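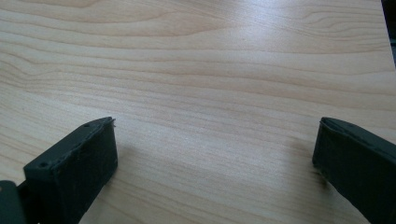 FOR IMMEDIATE RELEASE
11/8/21

Dukico Teas Is Moving to Starkesik Street, and We're Opening a Tasting Room!

I've been trying to write this like a proper press release for a week and it keeps coming out stiff, so I'm just going to tell you the news the way I'd tell it across the counter. Dukico Teas is moving! We've signed the lease on the old shoe repair shop on Starkesik Street, and for the first time we'll have a real room where you can sit down and drink what we sell.

If you're new to us, I started Dukico in my own kitchen with 2 blends and a label printer that jammed whenever it got humid. We've been mail order ever since, with a Saturday counter in the back of the Salehi bakery, and last year we packed 3,064 orders. I love that counter (and I love smelling like cinnamon rolls all weekend), but it's the width of a door, and the line gets tangled up with the bread line every single week.

The new place is 1,906 square feet. Packing goes in the back, the shop is up front, and the tasting room gets the side with the big windows. I wanted it light in there, with pale wood and plain walls, so that the color of the tea is the thing you notice. People are always surprised by how different one green tea looks from the next when you put them side by side.

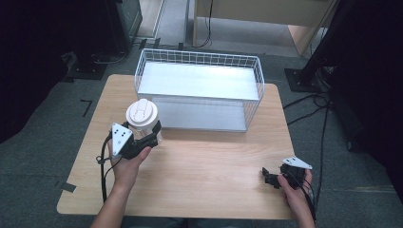
What you'll be able to do there

Tastings will run five days a week, and you won't need to book unless you're bringing a crowd. Pick any three teas off the wall and we'll brew small pours of each. If you don't like one, tell us! I'd much rather hear it than have you politely carry home a bag that sits behind the flour until it goes stale.

We're also starting evening classes. The first one is all about cold brewing, which people ask me about more than anything else we do. It's so easy – tea, cold water, a night in the fridge – but the amount of leaf matters a lot, and so does picking a tea that won't go flat on you. After that comes a class on blending, where everybody goes home with a tin of something they mixed themselves. Mine always end up with too much orange peel.
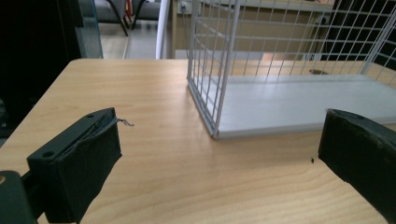
Classes will be kept small so I can get around to everyone, and the price covers all the tea you drink while you're there. We'll post the schedule on our website as soon as the opening date is firm, and newsletter subscribers will get first pick of the seats.

What's staying the same

Mail order isn't going anywhere. Your subscriptions will keep shipping on the same days, in the same tins, at the same prices through April. The breakfast blend is still the breakfast blend. I did play with the smoky one a little over the summer, and enough of you wrote in to complain that I put it right back the way it was.

We'll keep the Saturday counter at Salehi until the new doors open, too. And the bakery is going to supply the tasting room with scones and that sticky ginger loaf, so you can still get the two together.

When it all happens

The plan is to open in April. The plumbing is the big job, and after that it's paint, shelves and a very long list of small stuff. Our roasted teas will get their own corner, well away from the jasmine, which picks up other smells if you so much as look at it. 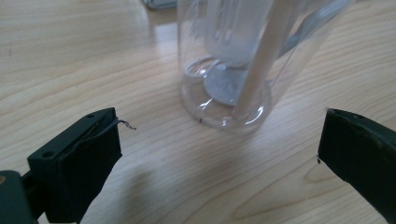
I've also been working on an iced menu for when the weather turns, with a peach oolong I'm pretty excited about and a mint one that needs a bit more work. Both will be on the wall for opening week.

About Dukico Teas

Dukico Teas is a small, independent tea company selling loose leaf teas and house blends by mail and in person. Our tins and labels are printed by Kistico, a local print shop.

Press contact

Reporters, bloggers and anyone who wants to come by for a cup before we open can reach me through the contact form on the Dukico website. Put "Starkesik Street" in the subject line and I'll write back within a couple of days.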